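밝은색 원목 식탁 흰 자국, 오일 다시 발라야 하나요 전체를 갈아야 하나요
읽는 시간 15분 · 공유 94

Refilwe Makhubela

급해요. 식탁 상판에 뿌연 자국 생겼고 주말 전에 뭐라도 해야 됩니다. 그릇 놓는 자리 위주로요. 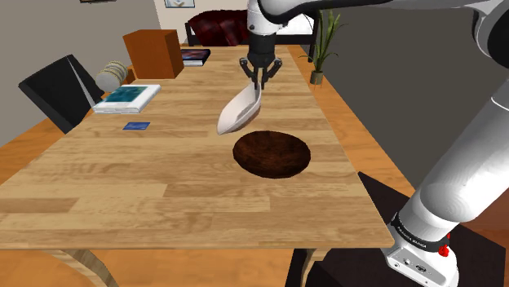 지금 상황

식탁은 Skoster에서 나온 긴 거. 산 지는 2년쯤. 원목 맞고 무늬목 아니라고 설명서에 써 있음. 마감은 설명서에 그냥 "내추럴 마감"이라고만 되어 있어서 오일인지 바니시인지 모르겠어요. 고객센터에 메일 보냈는데 답이 아직 없음.

뚝배기를 받침 없이 올려놨어요. 네 제 잘못이고요. 시어머니 오시는 날이라 정신이 없어서 그만. 치우고 보니까 동그랗게 하얀 테. 그 옆에는 국 그릇 놓던 자리에 흐릿한 자국이 몇 개 더 있는데 이건 언제부터 있었는지 모르겠고. 손톱으로 긁어보면 걸리는 건 없어요. 그냥 색만 뿌옇습니다.

해본 것:
- 물걸레. 변화 없음.
- 매직블럭으로 살살. 자국은 그대로인데 문지른 데만 광이 죽었어요. 괜히 했나 싶고ㅠㅠ
- 인터넷에서 마요네즈 바르라길래 발라서 하룻밤. 좀 나아진 것 같기도 하고 아닌 것 같기도 하고. 냄새는 남음.

집에 있는 것: 전에 도마에 쓰던 Lindgren 오일 반 병, 고운 사포 몇 장, 못 쓰는 면 티셔츠. 전동 샌더 없음. 살 생각도 없음.

궁금한 건

일단 이 흰 자국이 나무까지 들어간 건지 위에 마감만 상한 건지. 그리고 도마용 오일 그냥 식탁에 발라도 되는지. 남편은 전체를 다 갈아내고 새로 하자는데 저는 그러다가 식탁 하나 날릴 것 같아서요. 자국 있는 부분만 하면 얼룩덜룩해지나요? 검색하면 말이 다 달라요. 어떤 데는 다리미로 다리라고 하고 어떤 데는 다리미 절대 안된다고 하고.

애가 있어서 냄새 독한 건 좀 그렇고요. 식탁을 며칠씩 못 쓰는 것도 곤란. 하루 정도는 밖에서 먹든 바닥에서 먹든 할 수 있음.

두서없어 죄송해요. 아시는 분 부탁드립니다.

Martim Lobo

가구 공방에서 마감만 오래 했습니다. 점심시간에 쓰는 거라 짧게 쓰려고 했는데 길어지네요.

먼저 마감 종류부터. 이거 모르면 뒤에 할 얘기가 다 소용 없어요.

마감 확인

식탁 밑면 말고 윗면 구석, 잘 안 보이는 데에 물 한 방울 떨어뜨리고 기다려 보세요. 밑면은 마감을 안 하고 나오는 제품이 많아서 테스트가 안 됩니다. 방울이 동그랗게 그대로 서 있고 닦았을 때 아무 흔적 없으면 막이 있는 마감이거나 오일이 아직 살아있는 거. 서서히 퍼지면서 나무색이 진해지면 오일 마감이고 오일이 다 빠진 상태. 국 그릇 놓던 자리 옆에서도 한 번 더 해보세요. 구석이랑 결과가 다를 수 있습니다.

방울이 서는 경우에는 구분이 한 번 더 필요한데, 면봉에 소독용 알코올 묻혀서 구석에 톡 대보세요. 끈적해지면 셸락 계열이나 래커 쪽. 아무 일도 없으면 우레탄이나 단단한 오일. 요즘 나오는 식탁은 대부분 이쪽이긴 한데 제가 보고 말하는 게 아니니까 꼭 해보시고.

손바닥으로 쓸어보는 것도 도움 돼요. 나뭇결이 손에 느껴지면 오일일 확률이 높고 플라스틱처럼 매끈하면 막입니다. 매직블럭 문지른 데가 광이 죽었다고 하셨는데 그건 둘 다 그래요. 매직블럭은 아주 고운 사포라고 보시면 됩니다. 그걸로 구분은 안 돼요.

흰색이냐 검은색이냐

하얀 자국은 마감층에 습기가 갇힌 거고 보통 나무까지는 안 갔습니다. 검은 자국이면 나무까지 물이 들어간 거라 얘기가 달라져요. 질문하신 분은 흰색이라니까 다행. 손톱에 안 걸린다는 것도 좋은 쪽이고요. 열로 마감이 들뜬 경우엔 만졌을 때 오돌토돌합니다.

오래된 흐릿한 자국들은 제 생각엔 뚝배기랑 다른 문제 같아요. 그릇 굽에 물기 있는 채로 매일 같은 자리에 놓으면 거기만 오일이 먼저 빠집니다. 굽에 유약 안 발린 그릇이면 상판을 조금씩 갈아먹기도 하고. 그러니까 뚝배기 자국 하나, 마른 자리 여러 개, 이렇게 따로 보세요.

막이 있는 마감일 때

드라이어 약풍. 한 군데 대고 있지 말고 계속 움직이면서, 손을 대봐서 따뜻하다 싶은 정도까지만. 식히고, 다시. 몇 번 반복하면 연해지는 경우가 꽤 있습니다. 다리미 얘기가 갈리는 건 다들 마감 종류를 안 적어서 그래요. 마른 면 천 깔고 제일 낮은 온도, 스팀 끄고, 잠깐 대고 떼는 건 되는데 스팀 켜놓고 하다가 자국을 두 배로 키워 오는 분들을 많이 봤습니다. 처음이면 드라이어로 하세요. 시간 오래 걸려도.

그래도 남으면 거기서 멈추고 가구용 광택 왁스 정도. 막 마감 위에 오일 바르지 마세요. 안 먹고 겉돌아서 끈적거리고 먼지 붙어요.

오일 마감일 때

이쪽이 일은 많은데 결과는 더 좋습니다. 순서대로.

첫째, 청소. 마요네즈 바르셨다니까 이게 제일 중요. 기름기 남은 상태로 갈면 사포가 막히고 색도 고르게 안 나옵니다. 미지근한 물에 중성세제 조금, 꽉 짠 천으로 닦고 맹물 천으로 다시 닦고 바로 마른 천. 그리고 완전히 말리세요. 저라면 저녁에 닦고 다음날 아침에 시작합니다.

둘째, 사포. 가지고 계신 고운 거면 되고, 너무 거친 거는 쓰지 마세요. 반드시 결 방향. 나무토막에 감아서 하시고 손가락으로 누르면서 하면 파입니다. 자국 부분만 집중해서 하면 거기만 움푹해지고 색도 밝아져요. 밝은색 나무는 특히 티가 납니다. 햇빛 받아서 노랗게 익은 데랑 새로 드러난 속살이랑 색이 다르거든요. 그래서 부분만 하고 싶으면 판재 한 장 단위로, 이음매에서 이음매까지 끝까지 가세요. 동그랗게 하지 말고.

셋째, 가루 제거. 청소기로 빨고 살짝 축인 천으로 한 번. 이거 대충하면 오일 바르고 나서 까끌까끌.

넷째, 오일. 얇게. 정말 얇게요. 면 천에 묻혀서 결 따라 문지르고 15분 두었다가 남은 거 싹 닦아냅니다. 제품마다 시간이 다르니 병에 적힌 게 있으면 그걸 따르시고. 닦아냈는데 천이 계속 축축하게 묻어나오면 덜 닦은 겁니다. 끈적거리는 식탁은 거의 다 이 단계에서 나와요.

다섯째, 말리고 한 번 더. 첫 번째가 마르면 결이 조금 일어나는데 제일 고운 사포로 힘 빼고 쓱쓱 하고 같은 방법으로 한 번 더 바르면 됩니다.

도마 오일 얘기

Lindgren 도마용은 제가 안 써봤습니다. 뒷면 성분을 보세요. 미네랄 오일이면 굳지를 않아요. 도마는 자주 바르니까 괜찮은데 식탁에 바르면 계속 빠지고 종이 올려놓으면 기름 배고. 나중에 굳는 오일 바르려고 해도 방해가 됩니다. 텅오일이나 아마인유 계열, 하드왁스 오일이면 식탁에 써도 돼요. 애 있는 집이면 완전히 굳은 다음 식품 접촉 가능하다고 표시된 걸로.

꼭 읽으세요, 걸레 처리

굳는 오일 묻은 천을 뭉쳐서 쓰레기통에 넣으면 저절로 열이 올라서 불 납니다. 겁주는 거 아니고 정말 납니다. 물에 푹 적셔서 뚜껑 있는 금속통에 넣거나, 한 장씩 펴서 밖에 널어 바싹 말린 다음 버리세요. 티셔츠 쓰신다니까 더 강조. 면이 잘 탑니다.

전체를 가느냐 마느냐

남편분 말씀이 틀린 건 아닌데 전동 샌더 없이 긴 식탁 전체는 힘들어요. 팔 빠집니다. 상판 전체가 물방울 테스트에서 다 스며들면 그때 생각하시고, 일부만 그러면 그 판재들만 하고 마지막 오일만 전체에 한 번 얇게 돌리세요. 색 차이가 많이 묻힙니다.

하루 안에 끝나냐고 하셨는데 닦는 날 저녁, 다음날 작업, 그날 밤은 비워두기. 그 다음날부터 조심히 쓰는 건 되고요. 젖은 그릇이랑 뜨거운 냄비는 일주일은 올리지 마세요. 주말에 손님 오시는 거면 차라리 손님 가신 다음에 하시는 게. 그때까지는 식탁보.

느티나무집

위에 분이 다 쓰셨는데 저는 경험담만

저도 똑같이 해먹었어요 저는 찜솥ㅋㅋ 오일 마감이었고 Jovach 하드왁스 오일 무광으로 했습니다. 만족. 냄새는 하루 나고 그 뒤로는 잘 모르겠음. 창문 열고 했어요. 겨울이라 추워 죽는 줄.

실수한 거 적어드림

- 너무 추운 방에서 했더니 안 말라요. 환기한다고 창을 밤새 열어놓은 게 문제. 실내 21도 맞춰놓고 나서야 제대로 굳었음
- 사포질하고 마스크 안 써서 목 칼칼. 꼭 쓰세요
- 무광인 줄 알고 산 게 반광이라 한 통 버림. 병 색깔이 비슷해요 글씨 꼭 보시구
- 의자 등받이 닿는 옆면을 까먹고 안 발라서 거기만 색이 떠요. 옆면도 하세요

치약 바르라는 글도 많을 텐데 저는 비추. 결 사이에 하얗게 껴서 이쑤시개로 팠습니다. 베이킹소다도 나무에 따라 색 변한다고 들었는데 그건 제가 안해봐서 모르겠고.

그리고 받침. 코르크 받침 얇은 건 뚝배기 열 그냥 통과해요. 밑에 자국 또 생김. 두꺼운 나무 받침이나 다리 달린 철 받침 쓰세요. 저는 Flotevau 거 쓰는데 발에 고무가 붙어 있는 제품은 오래 두면 고무 자국 남더라구요. 밥 먹고 나면 치워야 됨. 펠트 붙은 걸로 바꿀까 고민중.

실리콘 매트도 비슷해요. 깔아놓고 안 치우면 그 자리만 색이 안 변해서 나중에 네모가 생깁니다. 우리집 식탁 네모 있음...

지나가다한줄

그냥 식탁보 까세요. 저희는 그렇게 몇년째 살아요. 유리 까는 것도 방법인데 밑에 습기 차니까 투명 받침 꼭 끼우고요. 유리는 모서리 무서워서 애 있으면 좀.

Refilwe Makhubela (추가 글)

와 감사합니다. 물방울 해봤어요. 구석은 방울이 서 있고 국 그릇 자리는 쓱 먹어요. 나무색 진해지고. 알코올은 구석에 해봤는데 변화 없음. 그럼 오일 마감인데 그릇 자리만 빠진 걸로 보면 되는 거죠?

Lindgren 뒷면 봤더니 미네랄 오일 맞네요. 안 바르길 잘했음. 뚝배기 자국은 일단 드라이어로 해봤는데 테두리가 조금 연해진 것 같아요. 남편은 안 변했다고 하고. 조명 탓인지도.

손님 가시고 나서 할게요. 식탁보 샀습니다. 옆면도 하는 거 메모. 걸레 얘기는 몰랐어요 무섭네요. 베란다에 널면 되나요?

Martim Lobo

네 오일로 보시면 됩니다. 베란다 괜찮은데 겹치지 않게 펴서, 직사광선이랑 보일러 옆은 피하고요. 불안하면 물에 적시는 쪽으로. 그리고 드라이어는 그만하세요, 오일 마감이면 어차피 사포로 없어질 자국입니다. 자꾸 데우면 판재가 마르면서 이음매가 벌어질 수 있어요.

하나 빼먹은 거. 다 하고 나서 남는 오일은 뚜껑 꽉 닫고 공기 적게. 반 남은 통은 금방 굳습니다. 작은 유리병에 가득 옮겨 담아두면 오래 가요. 다음번엔 사포 필요없이 닦고 얇게 한 번이면 되니까 마른 자리가 보일 때 바로바로 하세요. 자국 생기고 나서 하면 일이 커집니다.

댓글 21 (최근 댓글만 보기)

콩나물국밥: 마요네즈 효과 본 사람 있나요? 저희는 냄새만

느티나무집: 콩나물국밥님 저도요ㅋㅋ 개가 핥음

mokgong_a: 판재 단위로 하라는 거 진짜 꿀팁. 저는 동그랗게 갈아서 지금 식탁에 보름달 떠있음

새벽세탁: 무늬목이면 이거 따라하면 안 되죠? 얇아서 사포로 뚫린다고 들었는데

Martim Lobo: 새벽세탁님 네 무늬목은 사포 하지 마세요. 옆면에서 봤을 때 윗면 결이 마구리까지 이어지는지 보시면 구분 됩니다. 안 이어지고 선이 보이면 무늬목.

유자단지: Skoster 고객센터 저는 답 받는데 한참 걸렸어요. 전화가 빠름. 마감 종류 물어보니까 바로 알려주던데 모델마다 다르다고 하네요

하늘채302: 물방울 테스트 했다가 우리집 식탁 전체가 다 스며드는 거 알게 됨. 모르고 살걸

콩나물국밥: 하늘채님 팔 조심하세요

Refilwe Makhubela: 유자단지님 전화해볼게요! 번호가 설명서 뒤에 있었네요 못 봤음

mokgong_a: 후기 부탁드려요 저도 보름달 없애야 돼서

이 글 공유하기 · 댓글 더 보기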